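The Trial Period

The firm sent me to Wurninness for 30 days to decide whether we should buy the Zakano. It was a tidying service, or that was how Rerkine sold it: two arms, a table, a tub, and a monthly bill. You put down what you had and it put things away.

I had asked for bottles. We make inks, and at the end of each shift the sample bottles are left wherever people drop them.

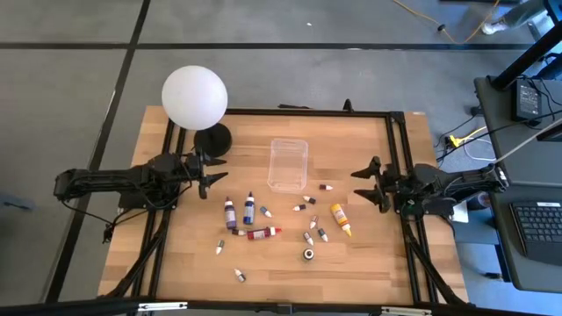
The bill was £300 a month, with fitting extra. I wrote that at the top of my notebook and sat down to watch. The arms were slower than my mother at a supermarket till. They would reach, wait, and reach again. By the first evening I had stopped looking at my phone while they did it.

In the second week I rang the office and read out my notes.
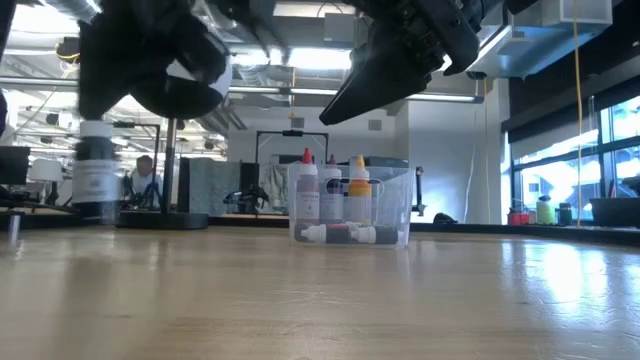
My manager wanted to know if it could do 400 bottles in a shift. I said I didn't know yet. She said the people at Gunnlaugsson had one and had gone back to doing it by hand, and could I please find out why.

I couldn't. Gunnlaugsson never answered. I stayed late instead and ate my sandwiches beside the table.
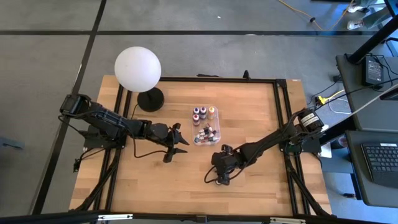

The Zakano at its table, with bottles in the tray.

On the last day I filled in the form. Speed, poor. Care, good. There was a box for other remarks and I sat over it for nearly an hour. I wanted to say that I had begun to put the bottles down more gently — that I had started turning the labels up, as if that would help.
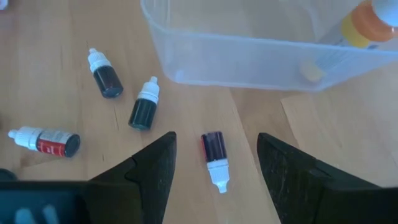

I left the box blank and ticked "extend trial". Then I rang home and said I would be back in May.

2 comments

inkwell_annexe
I liked the manager. Did they buy it in the end?

pips
Extra fitting charge is the most believable part. We had the same with a dishwasher.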